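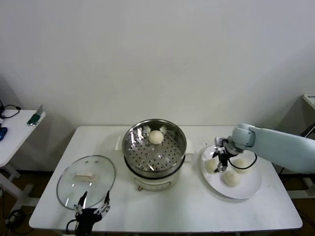 When is a bimanual station cleared to record steamer episodes?
After every line on the sheet has been checked and initialed by the operator, and any line marked Hold has been closed by a second person.

Station check, steamer task — Lurotero bench, Prandurby lab
Checked by: Selim Aksoy
Period: June, morning block
Marks used: OK / Fix / Hold

1. Emergency stop reachable from the operator chair. OK
Comment: pressed and reset once for each arm before start.

2. Table against the wall, no rocking when pushed at the corners. OK

3. Cooker and basket stable. OK
Comment: steel basket sits on the cooker body, side handles clear on both sides. The policy grips the lid and the buns only, so any contact with a side handle ends the episode and is scored as a failure.

4. Glass lid inspected for chips. OK
Comment: lid starts flat on the table to the left of the cooker. The left gripper works the lid, the right gripper works the plate. Do not swap them. The Buris baseline was trained with this split and the comparison is no good otherwise.

5. Gripper cables. Fix
Comment: the right cable makes a loop that hangs low over the plate. Add a tie at the wrist and repeat the full reach test. Left cable also curls out at the base — watch it when the hand turns.

6. Floor cables. Fix
Comment: bundle on the floor at the left goes into a cover before anyone walks on that side.

7. Side table. OK
Comment: keep items on it out of the left arm's path.

8. Force limit loaded. OK
Comment: 14 N at the fingertips for buns. The earlier limit of 18 N left dents, which the scoring script read as a dropped bun.

9. Heat. Hold
Comment: cooker stays unplugged until Sönmez signs the heated protocol. All results so far are from cold runs and should be reported that way.

10. Logging. OK
Comment: both wrist streams and joint states present in the test file. Clocks agree within 5 ms.

Notes on the result
The cold set stands at nearly 500 episodes. Most failures come at the lid, when the fingertips meet the rim too high and the glass slides. Starting the left hand lower, just under the rim, helped in the last batch. Bun placement is steady except when two buns sit close together and the fingers have to go down between them. Keep that layout in the test set.

Open items: 5, 6, 9
Recheck before the afternoon block. S.A.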